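Holilo Floor Care Set: README

Last edited 24/05/2018 by Minttu Mäkelä

Welcome, and thank you for taking an interest in what is, when all is said and done, a big folder of material on vacuuming. Holilo grew out of a simple wish to have one decent collection on the everyday care of floors: getting the vacuum out, laying the hose and cord where they won't trip you, doing the floor, and putting everything away again so the next person can find it. Most of us have done this job a thousand times without giving it a thought, and it was a real pleasure to spend a whole spring giving it one.

What is in the set

There are 600 clips, sorted into 9 folders by task. The folder names are short and, we hope, plain enough: fetch, unwind, plug_in, hose, wand, nozzle, sweep_by_hand, wind_up and put_away. The longest clips are in wind_up, and anybody who has ever fought with a cord that wants to go its own way will understand that completely. Each clip comes with a text file of the same name, holding a sentence or two on what is being done and which tool is used.

The total count of separate notes is 1932, because many clips carry more than one. Tyyne Manninen wrote the first batch in April and set the tone for the rest, so if you find the notes a bit chatty in places (she is very fond of the word "snug" for a well-wound hose), you know whom to thank!

The rooms and the floors

We worked in 7 rooms, all of them in ordinary use, with the usual boxes, chairs and odds and ends standing around. We talked for a long while about clearing them out first and in the end left them alone, and I'm glad we did. Cleaning a floor is mostly a matter of working around what is already on it, and a bare room would have taken away half the job. Hard floors make up the larger part of the set. Carpet is there too, but thinly, and we'd love to have more of it. 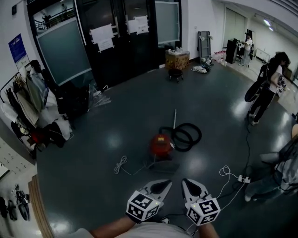

Red canister vacuum with its hose, wand and floor nozzle on a glossy dark gray floor.

The canister type turns up more than any other, and it gets the fullest notes. Four parts are always named the same way: body, hose, wand, nozzle. Please keep to these if you add notes of your own. In the early files you will still come across "tube" for the wand and "foot" for the nozzle, which was my doing. Hemi McPhee has been changing them over as he finds them, but a few are surely hiding in there still.

Cords have a small list of words to themselves. "Loose" means lying in easy curves, "tangled" means crossing over itself so that you would have to stop and sort it out, and "wound" means gathered up for storage. Power strips are noted separately from the vacuum's own cord. If a cord runs out of view, the note says so and doesn't guess where it ends.

How to use it

Start with the file called order.txt, which lists the clips in the order we would watch them. You can take one folder by itself if that is all you need. The exceptions are unwind and wind_up, which share a numbering and are happiest together.

Known gaps

There are very few stairs. Corners and the strip along the baseboard are covered better in the later folders than in the early ones. Three clips in put_away have notes that belong to their neighbors, and Zofia Sowa keeps the list of corrections in fixes.txt, so please look there before you write to us about them.

Sharing and thanks

You are welcome to copy the set, pass it along and add to it, as long as this README goes with it. If you make something with it, a short line naming Holilo is all we ask. Warm thanks to Bethel Sisay, who read every single note aloud to check that it made sense to the ear, and who caught more of my typing mistakes than I care to count.

Corrections and new notes go in the folder called incoming, one text file per clip, with your name on the first line.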